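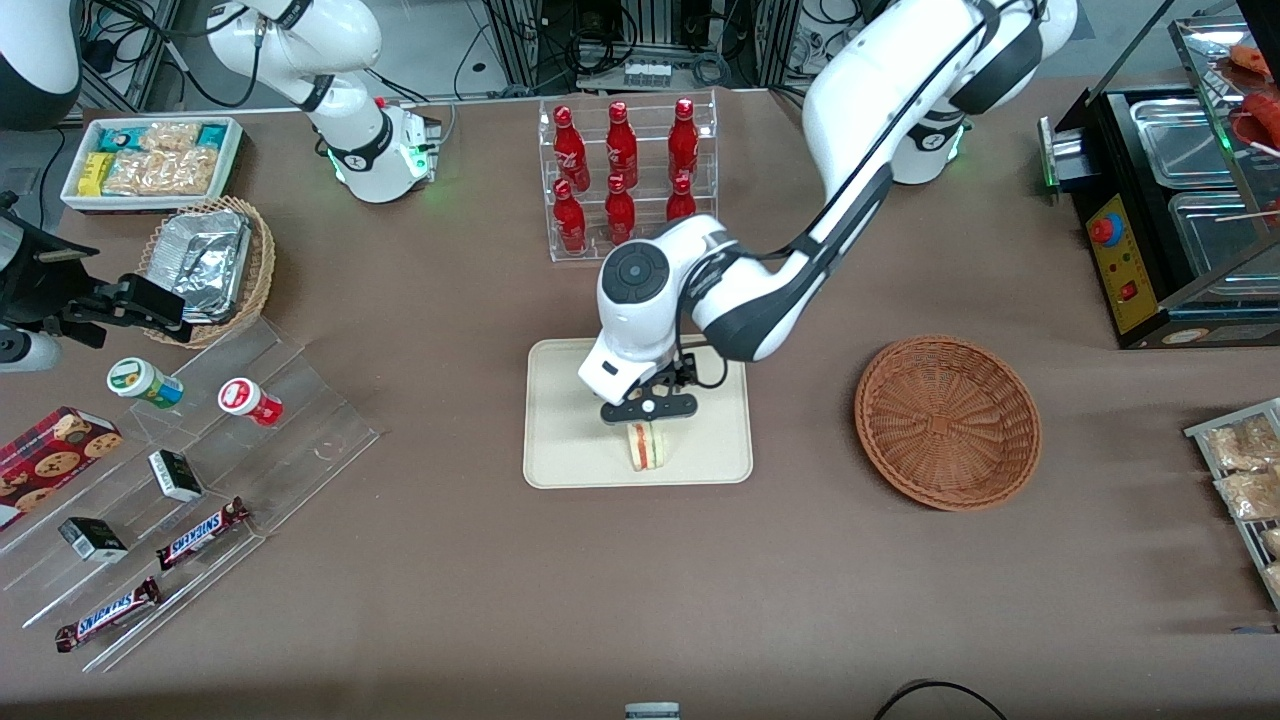
休憩コーナーの卓上(三角サンドイッチ、クリーム色のトレー、菓子類)

件名:休憩コーナーの軽食卓における配置基準について(意見募集)
掲示板:館内運営連絡/共用部・備品

投稿者:総務_共用部担当
関係各位
平素より共用部の運営にご協力を賜り、厚く御礼申し上げます。2月より、休憩コーナーの軽食卓について配置基準を定めることとなりました。現時点の案は次のとおりです。
一、サンドイッチ等、包装のない食品はクリーム色の角丸トレーに載せ、他の品と混在させない。
二、個包装の菓子およびクラッカー類は白い長方形のトレーにまとめる。
三、瓶入りの品、菓子バー、箱菓子は透明アクリルの段付き台に陳列する。
四、籐かごの用途は別途定める。
ご意見がございましたら、本スレッドにご返信ください。

投稿者:Grube棟_窓口
案の一および二に賛成いたします。三について一点伺います。段付き台に置く品の順序は、各棟の裁量に委ねられるのでしょうか。当棟では背の低い小瓶を手前の段に置いておりますが、Jamau棟では逆の配置であると聞いております。

投稿者:総務_共用部担当
Grube棟_窓口様
ご照会ありがとうございます。順序までは定めない方針でおりましたが、他棟のご意見も伺ったうえで判断いたします。

投稿者:Timo Kettler
Jamau棟の備品を担当しております。当棟で小瓶を上段に置いておりますのは、下段の瓶に袖が触れて倒れる事例が続いたためです。品名の見やすさよりも転倒の防止を優先すべきと考えます。全棟で下段に統一する案には賛成いたしかねます。

投稿者:Grube棟_窓口
Kettler様
ご事情は承知いたしました。ただ、上段から瓶が落ちた場合の影響は下段の比ではございません。また、菓子バーは寝かせて置くものですから、上段にあっても安定いたします。 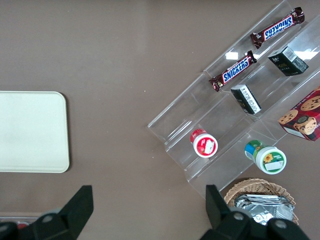 したがいまして、当棟としましては、上段に菓子バー、中段に箱物、下段に小瓶という順を標準とすることを提案いたします。Snickersのように包装の表に品名が大きく入っているものは、上段に寝かせても判別に支障がございません。小瓶は蓋の色が赤と緑で異なりますので、上から見ても区別がつきます。袖の接触につきましては、台を卓の縁から離して置くことで対応可能と存じます。

投稿者:Timo Kettler
台を縁から離す件は、当棟でも試行いたします。ただし卓の奥行きには限りがあり、離した分だけトレーの置き場が狭くなります。サンドイッチのトレーを縮小するような結果は避けていただきたく存じます。

投稿者:衛生管理_402号室
横から失礼いたします。陳列の順序とは別に、籐かごの扱いを早急に定めていただくようお願いいたします。使用済みのアルミホイル容器がかごに入れられる例があり、食品を入れるかごとしての併用は認められません。編み目に入った油分は清拭では除去しきれません。廃棄物入れとするのであれば、内袋を必須としてください。

投稿者:総務_共用部担当
衛生管理_402号室様
ご指摘のとおりです。四を「籐かごは食品に使用しない」と改めます。廃棄物入れとしての使用の可否は、内袋の手配を確認のうえ追ってご連絡いたします。

投稿者:経理_備品費
費用面より申し上げます。アクリル台の追加購入を希望される棟があるようですが、Pravettiの見積では一台1295円、別途送料となっております。今期の残額では2台が上限です。追加を前提とした案はお控えください。

投稿者:Vakov棟_受付
当棟は台を保有しておりません。白いトレーのみで運用しており、特段の不便はございません。三を全棟の義務とされますと、ただいまの2台のうち一台は当棟に割り当てていただかなければ履行できません。任意の規定としていただくことは可能でしょうか。

投稿者:Grube棟_窓口
Vakov棟の件は任意で差し支えないと考えます。台を保有する棟に限り順序を揃えるという整理ではいかがでしょうか。

投稿者:Timo Kettler
保有棟に限るとしても、当棟の意見は変わりません。各棟の卓の寸法が異なる以上、順序は裁量とするのが妥当です。少なくとも、試行期間を設けたうえでの再協議を求めます。

投稿者:総務_共用部担当
各位
ご意見を整理し、三を次のとおり修正いたします。「段付き台を保有する棟は、瓶入りの品、菓子バー、箱菓子を台に陳列する。段の順序は試行期間中、各棟の裁量とする。」
なお、各棟は試行期間中の転倒および落下の件数を記録し、備品様式51にてご提出ください。順序の統一については、提出いただいた記録をもとに改めて協議いたします。

投稿者:Grube棟_窓口
承知いたしました。様式51の提出先は、従来どおり総務窓口でよろしいでしょうか。

投稿者:総務_共用部担当
総務窓口にて、午後4時まで受け付けております。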